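4.2 Does dusting artificial greenery do what households believe it does?
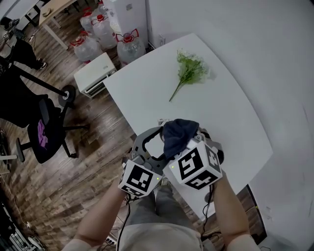 Figure 3. Artificial sprig on a white table, with a dark navy cloth held over the near edge.

A reader from Pindano objected to an earlier draft that plastic leaves are wiped for the sake of the person wiping, and that asking whether they end up clean misses the point. We take the objection seriously, but it cannot carry the weight that care guides put on the practice. The Brestoto guide, which most of our households had been given, tells owners to wipe every stem with a soft cloth and promises that color and shape will last longer. It offers no evidence for either claim.

Our own records give little support. Of the 98 households in the Cheng district that kept a diary, most reported wiping their artificial plants at least once a month. Asked in November to sort 6 stems by how recently each had been wiped, they did little better than guessing. Broad leaves were the exception. On fine foliage of the kind shown in Figure 3, with small leaves and tiny pale flowers bunched at the top, a folded cloth touches the outer tips and leaves the inner growth alone. Several diaries mention flowers pulled loose, a cost the guide does not discuss.

The choice of cloth is also less settled than it is made to sound. Dark cloths were preferred because they "show what comes off." What they show is pale dust and lint, and some of that lint may come from the cloth itself. We did not test for this, and we know of no guide that has. A stem laid flat on a white table has a similar problem: loose bits are easy to see there, and people judged the job well done when they saw some. Dust still sitting between the leaves was not part of that judgment.

Naltidero, a supplier of table arrangements, recommends rinsing and cites 1,000 returned stems. The report does not say how the stems were chosen, or whether any had been wiped first, so we set it aside.

We therefore treat wiping as a habit with an uncertain result and leave it out of the cleaning score used in Section 5. Shaking the stem outdoors, which the diaries rarely mention, is kept as a separate item. Whether it works any better on fine foliage remains open, and the diaries are too thin on this point to say.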